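Umau: comparação de garras em simulação, bancada de mesa posta
Cartão de dados e notas de uso
Versão de 2/21/25

Resumo

Umau é um conjunto de episódios simulados para comparar garras montadas em um mesmo robô de dois braços. Em todos os episódios o robô trabalha diante de uma mesa com louça, alimentos e talheres. Variam a garra, o controlador e a disposição inicial dos objetos. O tronco, a cinemática dos braços e a posição da câmera de cabeça ficam fixos.

O conjunto serve para medir diferenças entre garras em tarefas curtas de preensão e transporte. Não foi pensado para treinar políticas de longa duração nem para avaliar navegação.

Conteúdo

3 modelos de garra
72 disposições iniciais da mesa
1000 episódios
6 tarefas

Nem toda combinação de garra e disposição está presente. A tabela de cobertura acompanha o pacote no arquivo cobertura.csv e deve ser consultada antes de qualquer média por garra.

Garras

Flurkulier P. Dois dedos paralelos, curso curto, pontas planas. Serve de referência para as demais.

Flurkulier A. Dois dedos angulares com acoplamento mecânico. Abre mais que a P, mas a ponta descreve um arco ao fechar, e a altura de aproximação precisa ser corrigida. A correção está no controlador e não nos dados; quem reproduzir os episódios com controlador próprio terá de implementá-la.

Yordanov T. Três dedos subatuados. O modelo de contato é mais caro e reduz a velocidade de simulação. As malhas de colisão foram simplificadas nas falanges distais.

Controladores

Há dois controladores: impedância cartesiana e posição articular com limite de torque. O primeiro é o padrão. O segundo foi incluído porque parte dos usuários não tem acesso a medida de força no punho e precisa de uma linha de base comparável. O campo controlador indica qual foi usado em cada episódio.

Tarefas

T1. Pegar uma fruta e mantê-la suspensa junto à borda da mesa.
T2. Levar uma fruta até a tigela.
T3. Pegar um talher apoiado no tampo.
T4. Deslocar um recipiente sem tombá-lo.
T5. Passar um objeto de um braço para o outro.
T6. Retirar um objeto de perto de outro sem tocar no segundo.

T3 é a tarefa que mais separa as garras. Talheres têm pouca altura em relação ao tampo, e a margem entre tocar a mesa e fechar acima do cabo é pequena. Em T1 e T2 as diferenças entre P e A ficam dentro da variação entre sementes.

Estrutura de um episódio

estado.npz: posições e velocidades articulares, abertura das garras, torques
objetos.npz: pose de cada objeto no referencial da mesa
contatos.npz: pares em contato, força normal e tangencial
cabeca.mp4: vídeo da câmera de cabeça
meta.json: garra, controlador, tarefa, disposição, semente, resultado

Poses em metros e quatérnios na ordem w, x, y, z. O referencial da mesa tem origem no centro do tampo e eixo z para cima. Os quadros de vídeo são alinhados ao estado pelo índice de passo; não usar o relógio do arquivo de vídeo.

Critério de resultado

O campo resultado admite os valores sucesso, queda, colisao e tempo_esgotado. A classificação é automática, feita a partir das poses e dos contatos. Um episódio é marcado como colisao quando qualquer elo do braço, exceto os dedos, toca a mesa ou um objeto que não seja o alvo. Contatos entre os dedos e o tampo são registrados, mas não encerram o episódio.

Fragmentos de louça são tratados como corpos rígidos independentes e aparecem em objetos.npz com o prefixo frag_.

Câmera de cabeça

A câmera olha para baixo e para a frente, de modo que o próprio robô ocupa parte do quadro. Quem treinar segmentação deve usar a máscara do robô incluída no pacote, pois o branco do tronco se confunde com o da louça quando se filtra apenas por cor.
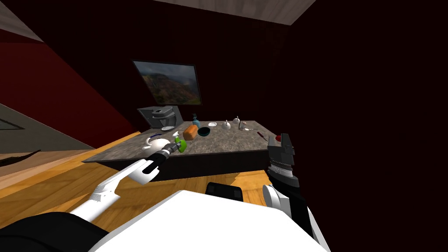 VISTA DE CABEÇA / PREENSÃO DE FRUTA

O braço esquerdo segura uma maçã verde perto da borda próxima do tampo, com uma caneca branca logo à frente da garra. O punho preto contrasta bem com o mármore cinza. O copo transparente e a colher prateada ao lado dele são os alvos em que convém conferir a segmentação manualmente; a faca de cabo vermelho-escuro, na diagonal junto à borda direita, é mais fácil de separar do fundo.

Limitações conhecidas

O atrito entre dedo e objeto é constante por par de materiais. Não há modelo de superfície molhada nem de deformação, e o pão é rígido. Resultados com a Yordanov T em objetos que na prática cederiam à pressão devem ser lidos com reserva.

A iluminação não varia entre disposições. Políticas visuais treinadas apenas com este conjunto tendem a depender da aparência fixa da sala.

O conteúdo da tela de televisão não tem relação com a tarefa e pode ser mascarado.

Em T5, o controlador de posição articular oscila quando as duas garras fecham sobre o mesmo objeto. Os episódios afetados trazem o campo oscilacao igual a 1 e foram mantidos.

Divisão

A divisão entre treino e teste é feita por disposição da mesa, nunca por episódio. As listas estão em treino.txt e teste.txt. Resultados com outra divisão não são comparáveis com os da tabela de referência.

Reprodução

O simulador usado foi o Flandov, com passo fixo. A reprodução exata exige a mesma versão do simulador e a semente gravada em meta.json. Com passo variável as trajetórias divergem já no primeiro contato.

Alterações previstas

Para abril está prevista uma revisão das malhas da Yordanov T. Os identificadores dos episódios existentes serão mantidos, e os regravados receberão o sufixo _r2.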